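November 2, 2024

Day 2 of not buying anything, and I have already bought a coffee. I maintain that coffee is a utility.

The plan is to get to January without spending money on objects. Food, bus fare and rent are allowed. Lamps are not allowed. I mention lamps because I walked past the window of Lyimo at lunch and there was one in there shaped like a heron, and I stood in front of it long enough that the man inside started to get up from his chair. I have a lamp. It is shaped like a lamp.

What set this off was the closet. I finally emptied it last weekend, meaning to find the spare blanket, and instead found the pasta machine, the smaller pasta machine, and a box from Drotimeck that I had never opened. It held a second blanket. I sat on the floor with all of it and tried to work out what kind of person I had been planning to be. Someone who hosts, I think. Someone with a bigger table.

So I sold the big pasta machine to a woman in Mernis for 10 dollars and spent most of that on the bus home, plus the coffee. As a financial strategy it needs work.

Mom called tonight and I told her. She was quiet, and then she asked whether this meant she wasn't getting a Christmas present. I said I'd make her something. She was quiet again, for longer. To be fair to her, she still has the scarf.

I have also gone through the bank statement and found that I pay for two different apps that remind me to drink water. Canceled both. Drank nothing until four and had a headache, which I'm choosing to blame on the weather.

The envelope for the savings is taped inside the cupboard door, behind the rice. The goal is 200 dollars by New Year, toward the train to Arudmont, where my sister keeps telling me there is a guest room. Current contents: zero, and a button.

Everyone at work has heard about it by now, mostly from me.
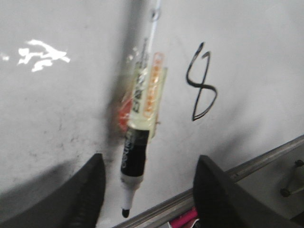 Samah Erraji said she did the same thing the year before last and got all the way through, and then went out on the first morning it was over and bought a kayak. She told me the trick is to write down each thing you want and go back to the list after a month. By then, she said, she couldn't remember why she'd wanted half of it. I asked if the kayak had been on the list. She said the kayak had been at the top of the list, underlined.

I've started mine. It says heron lamp. Then it says kayak, with a question mark, and I blame her for that entirely.

Soup for dinner, from a can I already owned. Tomorrow I have to find the other glove or learn to live with one.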